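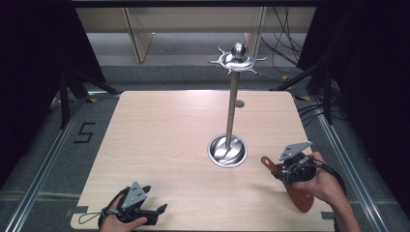

sobremesa_norte

Perchero metálico de sobremesa: se mueve y me preocupa el tablero

Hola. Tengo un perchero de acero inoxidable de los de base redonda, un poco abombada, con la barra en el centro y los ganchos arriba en corona, rematado con una bola. Es de Gristley, me costó 29 euros y lo uso encima de la mesa, no en el suelo. La mesa es cuadrada, de color claro, y en ella colgamos del perchero las cosas pequeñas que antes andaban por todas partes: llaves, lanyards, un par de bolsas de tela y unas palas con mango fino a las que pienso poner un cordón para que se puedan colgar.

Tengo dos problemas. El primero es que cuando se carga un lado más que el otro la base se desliza. No llega a volcar, pero se desplaza unos dedos y acaba cerca del borde. El segundo es que el canto de la base es metal directo contra la mesa y no sé si con el tiempo va a dejar un cerco o arañazos. He leído que hay quien pega fieltro, quien pone goma y quien atornilla la base al tablero. Lo último no me gusta, la mesa ya tiene el agujero del pasacables detrás de la barra y no quiero hacer más. 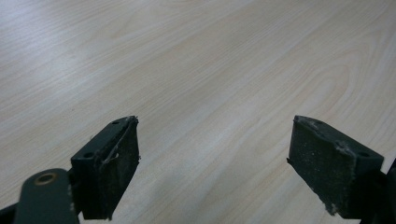

El acabado del tablero es lo que más dudas me da. Lo compré de segunda mano, sin papeles, y quien me lo vendió decía que era «madera Jedasell», que no sé si es una marca, una serie o un color. La veta es fina y recta en casi toda la superficie, pero hacia la derecha se abre en unos arcos anchos, de los que salen en las tablas cortadas al través del tronco o en las láminas que las imitan. Además refleja bastante, arriba a la izquierda el brillo casi borra el dibujo, y eso me hace pensar que hay una capa encima de algo. ¿Cómo puedo saber si es chapa de madera o un laminado plástico? Lo pregunto porque no quiero usar un adhesivo que luego se lleve el barniz.

También me vale que me digáis si hay alguna forma de repartir el peso para que no se mueva, sin pegar nada. Gracias.

tornillo_flojo

Ponle fieltro y ya está. Yo llevo años con fieltro en todas las lámparas de casa y ni una marca.

marquetería_a_ratos

Discrepo con lo del fieltro, al menos para este caso. El fieltro protege la mesa pero resbala, y lo que cuentas es que la base se desliza. Si le pones fieltro se va a mover más. Lo que necesitas es goma o silicona.

Por partes:

Primero, el tablero. Por el dibujo de la veta no lo vas a saber, los laminados actuales llevan arcos muy bien impresos. Busca si el dibujo se repite exactamente igual en otro punto de la mesa. Si encuentras los mismos arcos dos veces, calcados, es una impresión. La otra pista es el canto: mira dentro del agujero del pasacables, sacando la pieza redonda de plástico si la lleva suelta. Ahí se ve el corte del tablero. Una chapa de madera se ve como una línea muy fina con fibra, y el laminado suele dejar una línea oscura o de un color parejo, como papel duro.

No hagas la prueba de lijar. La he visto recomendada en otros hilos, «una pasada con lija de 1000 y sales de dudas», y lo que consigues es una mancha mate en una mesa con brillo. Si es laminado, no se arregla.

Segundo, la base. Dale la vuelta al perchero y mira si apoya en todo el canto o solo en algunos puntos. En las bases de chapa embutida es habitual que el canto no esté del todo plano. Limpia el canto con alcohol, deja que se seque y pega 4 tacos de silicona de 2 mm repartidos en cruz. Yo uso los de Shim, que vienen en tiras y se cortan con tijera, pero cualquiera sirve si no es goma negra. La goma negra puede amarillear los barnices claros y ese cerco no sale. Fíjate en que el adhesivo va al metal y no a la mesa, con lo que el problema del barniz desaparece.

Tercero, el peso. Cuelga lo más pesado en ganchos opuestos. Las bolsas de tela, cada una a un lado. Las llaves y los lanyards donde quieras. Si aun así se va, mira si la base está hueca por debajo y mete un disco de plomo o arandelas grandes sujetas con cinta de doble cara.

Para el cordón de las palas, si tienen agujero en el mango úsalo. Si no, un nudo de alondra apretado en la parte estrecha aguanta cuando el mango se ensancha hacia el extremo, pero si se va afinando se acaba saliendo. En ese caso yo haría un taladro pequeño.

sobremesa_norte

Gracias. He sacado la tapa del pasacables y se ve una línea oscura pareja, así que entiendo que es laminado. Voy a por los tacos de silicona. Lo del plomo lo dejo para después, si hace falta.

cajonera88

Otra opción es un salvamanteles de silicona transparente debajo de toda la base. En la tienda Litix los tienen redondos. No hay que pegar nada, aunque hay que levantarlo para limpiar porque se mete polvo en el borde.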